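Vukex cuestiona el nuevo calendario de cruceros de Lodel: más escalas en el folleto, menos horas en tierra

Marzo de 2019. La asociación de pasajeros Vukex ha revisado los itinerarios que la naviera Lodel acaba de poner a la venta para su próxima temporada atlántica y recomienda a los viajeros leer la letra pequeña antes de pagar la señal.
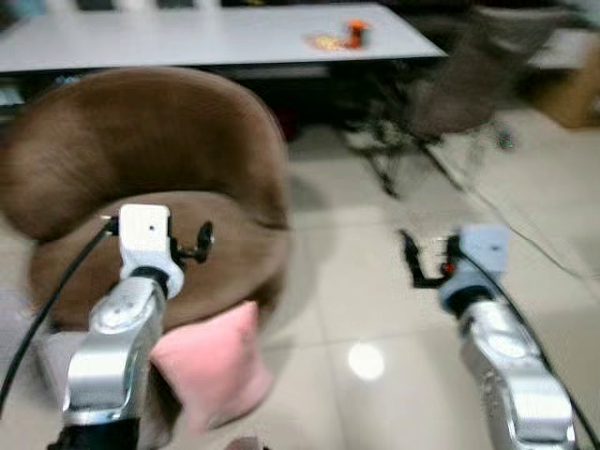
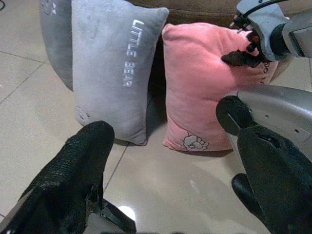
Lodel presenta el programa como el más ambicioso de su historia. La palabra se repite en todo el folleto – también en las páginas de los traslados en autobús – y cuesta encontrar qué la justifica. El barco asignado, el Clirico, es el mismo que ya cubría la ruta, con una cubierta de popa reformada y un restaurante que cambia de nombre.

La novedad principal son 5 escalas que se anuncian como inéditas. Vukex ha comparado los horarios publicados con los de la temporada anterior y observa que dos de ellas son fondeos sin atraque garantizado, sujetos al estado del mar. Si el desembarco en lancha se suspende, el contrato no prevé compensación alguna, salvo la devolución de las tasas portuarias. En otra, la llegada está prevista a primera hora de la tarde y el embarque se cierra antes de la cena. Llamar a eso «una jornada completa en destino» nos parece generoso.

Tampoco convence el precio. La tarifa de entrada, de 551 euros por persona, corresponde a camarote interior en ocupación doble y no incluye propinas, bebidas ni excursiones. El paquete que la naviera denomina «todo resuelto» suma otros 700 euros y sigue dejando fuera los restaurantes de especialidad. Lodel asegura que el paquete supone un ahorro, pero no publica los precios sueltos con los que habría que compararlo.

La compañía habla además de una demanda excepcional y cita 3.507 reservas anticipadas. El folleto no aclara si se trata de pasajeros, de camarotes o de simples solicitudes sin depósito. Vukex ha pedido el desglose por escrito y lo difundirá si llega.

Las excursiones quedan en manos de la agencia Ó Néill, cuyas condiciones de cancelación son distintas de las del crucero. Quien anule el viaje deberá reclamar dos veces, ante dos empresas y con plazos diferentes.

Vukex pide a Lodel que indique en cada itinerario las horas reales de estancia en puerto, que distinga los atraques de los fondeos y que muestre el precio final desde la primera pantalla de la reserva.

Las personas que ya hayan reservado pueden solicitar a la asociación una revisión gratuita de su contrato.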